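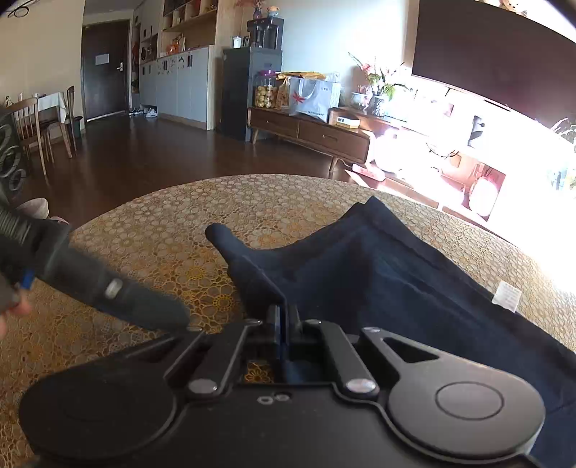 Folding at home: a small gallery

Lyle Greenberg
July 10, 2026

Folding the washing is a job most of us do wherever there is a flat surface free. The pictures on this page are about that: dark clothes, mostly, and the places they get spread out before they go back in the drawer. Lise Carrier chose them with me and Hiwot Belay read through the notes.

Dark things are harder to fold well than pale ones. The seams don't show, so you end up feeling for the hem with your fingers. A care label helps, as it tells you which side seam you have hold of and whether the thing is inside out.

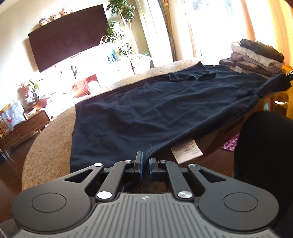 Black T-shirt laid out on a round ottoman, with the folded pile to the right.

A T-shirt wants smoothing from the middle outwards before the first fold. Sleeves go in next, then the sides, then up from the hem. Lise folds hers in thirds – I still do halves.

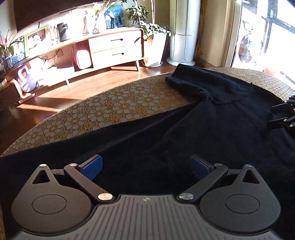 Knitwear and other heavy pieces are better folded than hung, as hangers pull the shoulders out of shape. They need more room than a shirt does, and a patterned spread like the gold and cream one is a good background for black cloth, with the outline easy to follow even where the far end has bunched up. Daylight helps too, and there is plenty of it on the floor beyond. Fold the arms in first and keep the pile low.

The next gallery, on bed linen, goes up in November.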